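Speaker notes: Small parcels, long routes
Talk length 22 minutes, questions after

Start without the slide clicker. Ask who has posted something in the last month and who weighed it first.

Slide 1. Introduce the Ghumman depot. It handles 3000 small parcels on a normal day and more in December. Most go by road to Pakia, the rest by air from Grurnirport. Say that I worked the late shift there before I moved to planning.

Slide 2. The price of a parcel. People think weight decides it. For small goods it is mostly the space taken up in the cage. Show the Enitz price table and leave it up while they read. Point to the second row, where the price jumps.

Slide 3. Void fill. We opened a cage of returns and sorted them by how much paper and air was in each one. The worst were small items in a carton meant for shoes. Pause for the laugh if there is one. Move on if not.

Slide 4. Inner boxes. A plain card box close to the size of the goods does most of the work. Talk about corners here, as corners are where damage starts. Mention that dark card shows scuffs sooner than brown.
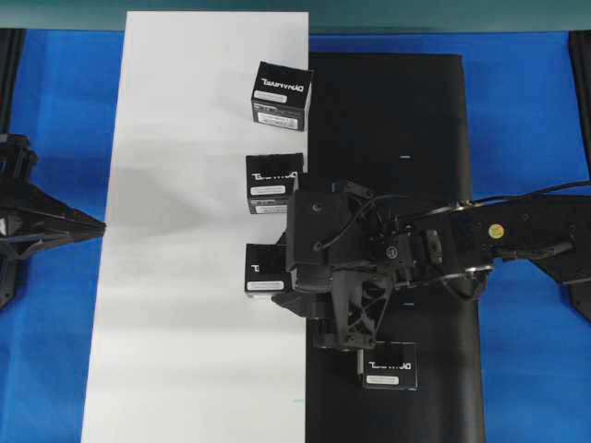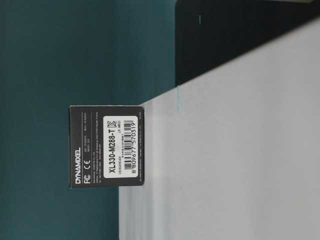

Small black card boxes with the maker's name in white.

Slide 5. Labels. Keep the address on the largest flat side. Never wrap it over an edge. The scanners at Pakia read from above, and a folded barcode goes to the hand-sorting table, which adds 6 hours if it misses the evening lorry. Repeat the 6 hours.

Slide 6. Tape. One strip along the seam and one across each end. Skip the story about the string unless we are ahead of time.

Slide 7. What we changed at Ghumman. Two carton sizes dropped, one added. Packing benches raised. Cages now loaded heavy goods first. Damage claims went down in July, but it was a quiet month, so don't make too much of it.

Slide 8. Costs. Give the Enitz figures only if asked. The contract is up for renewal.

Leave the contact slide up during questions. Someone will ask about plastic mailers. Answer: fine for cloth, poor for anything with a corner.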